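Why Can You Almost See Through Some Plastic?

Hold a drinking glass up to a window and you can see the yard outside. Hold up a dinner plate and you see only the plate. Some plastic containers fall in between. Light gets through them, but the view is blurry. The word for this is translucent.

Light likes to travel in straight lines. In clear plastic it passes almost straight through. In frosted plastic it bumps into tiny bits or a rough surface and scatters in many directions. Some of it still comes out the other side, but the picture it carried is all mixed up.
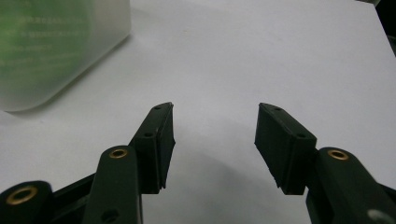

A translucent plastic container with a green label, standing on a white surface.

Shadows change too. A thick book blocks nearly all the light, so its shadow is dark. Frosted plastic lets some light through, so its shadow can be pale.

Try it at home. Find 4 things in the kitchen and hold each one in front of a lamp. Which ones are clear, which are translucent, and which let no light through? The word for that last kind is opaque. Write your answers in a chart with three columns.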